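Can a Robot Do My Chores Yet?

My grandmother dusted around her knickknacks for 56 years and never, as far as I know, broke one. I have been dusting for a lot less time than that and I've already lost a gravy boat and the good candy dish, so you can imagine how much I'd love to hand the job over to somebody (or something) else!

I've been following robots that do housework since we moved to Gutville, mostly late at night with a cup of tea, when I should be in bed. The vacuum kind doesn't count anymore, in my book. We've had one for 6 years, we call it Renaud, and it still eats the fringe on the hall rug. What I want is arms. I want something that can tidy a shelf full of breakable things and put it all back the way I like it.

And shelves are hard! Think about what you do when you straighten a vase of flowers. You push the leaves aside, you find the stem by feel, you keep your other elbow away from the pot next door, and you do it all while wondering what to make for dinner. A machine has to work every bit of that out. Petals bend, leaves hide things, and a white pot behind a bunch of blossoms is easy to bump.
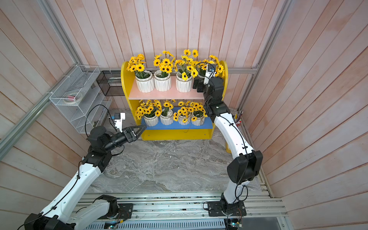
What I'd Pay For

The two arms are the part I like best, with one up in the top sunflowers and the other down by the lower ones. I dust with one hand and hold my breath with the other, so to speak, and a second gripper seems like plain good sense to me. I'm also very taken with that yellow bookshelf and would put it in my kitchen tomorrow.

Would I let a pair like that loose on my own shelves? Not yet. Artificial flowers forgive a lot of poking, and my African violets don't. I'd start them on socks, then maybe the spice rack, and we could talk about the china after almost 2 years of good behavior. Until then I've got my feather duster and a radio, and the top of the bookcase is waiting for me this afternoon.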